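Betreff: Re: [Haushaltstechnik] Wann räumt endlich eine Maschine den Flur auf?
Von: Maribeth Padilla
An: Liste Haushaltstechnik

Hallo Salim, hallo zusammen,

Salim Odera schrieb am Donnerstag:
> Ich war in Hirkdale bei der Vorführung von Iltora und muss sagen,
> ich bin ziemlich bekehrt. Der Arm hat Becher gestapelt, ein Handtuch
> gefaltet und Schuhe ins Regal gestellt, alles ohne Fernsteuerung.
> Laut Vortrag haben sie über 1000 Durchgänge aufgezeichnet, bei denen
> Menschen die Griffe vorgemacht haben. In zwei Jahren steht so ein
> Ding bei uns in der Wohnung, darauf wette ich ein Abendessen.
> Archana hält übrigens dagegen.

Dann esse ich gern bei Archana mit. Ich habe im Oktober dieselbe Vorführung gesehen, nur am Nachmittag, als die Leute von der Presse schon weg waren. Beim Handtuch musste zweimal jemand eingreifen. Bei den Schuhen ging es besser, allerdings lagen sie jedes Mal fast an derselben Stelle, und das Regal war am Tisch festgeklemmt. Als Kusum fragte, ob man die Schuhe auch mal auf die Sohle kippen oder übereinander werfen dürfe, so wie sie bei ihr zu Hause liegen, hieß es, das sei für die nächste Version vorgesehen.

Zu den Zahlen: In der Broschüre steht eine Erfolgsquote von 69 Prozent für »Schuhe einräumen«. Klingt ordentlich. Rechnet das mal auf einen Haushalt mit zwei Kindern um, da liegt nach dem Wochenende jeder dritte Schuh irgendwo, wo er nicht hingehört, und ich darf hinterherlaufen. Was als Erfolg zählt, steht auch nirgends. Reicht es, wenn der Schuh das Regal berührt? Muss er neben seinem Partner stehen? Darf die Spitze vorn überstehen?

Ich will die Arbeit der Leute gar nicht schlechtreden. Weiches Zeug ist schwer, Schuhe sind schwer, Zehenstegsandalen finde ich besonders gemein: der Riemen ist der naheliegende Griff, die Sohle hängt dann irgendwie darunter, und zwei schmale Finger müssen das Ganze waagerecht auf eine Ablage bekommen. Ein Mensch denkt darüber keine Sekunde nach.

Bei Solanki in der Werkstatt haben wir übrigens seit dem Frühjahr einen Greifer von Rirka an der Kommissionierung. Der packt immer dieselben Kartons, und das macht er gut. Sobald ein Karton eingedrückt ist, bleibt er stehen und wartet auf Denise. Im letzten Monat waren das 162 Stopps, Denise führt eine Liste. Dabei ist ein Karton gegen einen Hausflur wirklich eine dankbare Sache.

Meine Bitte an alle, die zur nächsten Vorführung fahren: Nehmt eigene Schuhe mit, möglichst ausgelatschte, und stellt sie selber hin. Fragt nach den Fehlversuchen und lasst euch keine geschnittenen Videos zeigen. Wenn das Paar dann ordentlich im Regal steht, ohne dass einer nachhilft, zahle ich Salims Abendessen, samt Nachtisch.

Wer Fahrgemeinschaft ab Bahnhof machen will, schreibt mir bitte direkt und nicht über die Liste.

Grüße
Maribeth 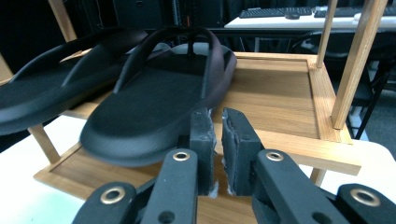
PS: Denises Stoppliste kann ich rumschicken, sie hat nichts dagegen. Die Spalte mit den Ursachen ist allerdings erst ab der zweiten Woche ausgefüllt.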